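Subject: Re: [zellmont-tennis] court resurfacing + ball machine

Despina Petkov wrote:
> Two questions before I renew. Are courts 3 and 4 really out
> all of June? And is the ball machine still free for members,
> or did that change? Heard both.
> Also the net on 2 is sagging again.

Hi Despina, quick one, on my way out the door.

Courts – only 4 is out all of June. 3 should be back once the top coat cures, Soton are doing the work and they want it left alone till they say so. Please don't play on it even if it looks fine!! Last time we had shoe marks in the baseline for two seasons.

Ball machine, still free but you have to book it now. Same sheet as the courts, inside the clubhouse door. Max one hour if somebody is down after you. Holds 8 dozen balls, pick them ALL up pls, we are almost out of the good ones. Code for the shed is 323, same as before. Charge it when your done, it died on Amra halfway thru her lesson.

Net on 2 – crank handle is stripped. New one on order from Kaplan. Until then use the strap in the middle and measure with your racquet like the old days.

Renewals, same price as last year. Check in the box or hand it to me, not under the door.

Ladder starts up again soon, will send seperate mail. Need a few more names for doubles, mixed especially.

Radomir

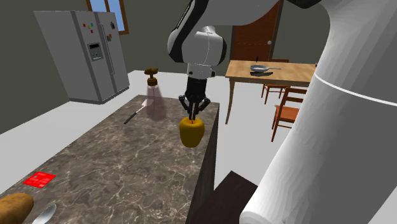

Sutrisno Tuhumury wrote:
Put me down for mixed if Esperanza still needs a partner. And can we get the 7 pm slot on court 1 back for the ladder? Last year the juniors had it and we kept finishing in the dark.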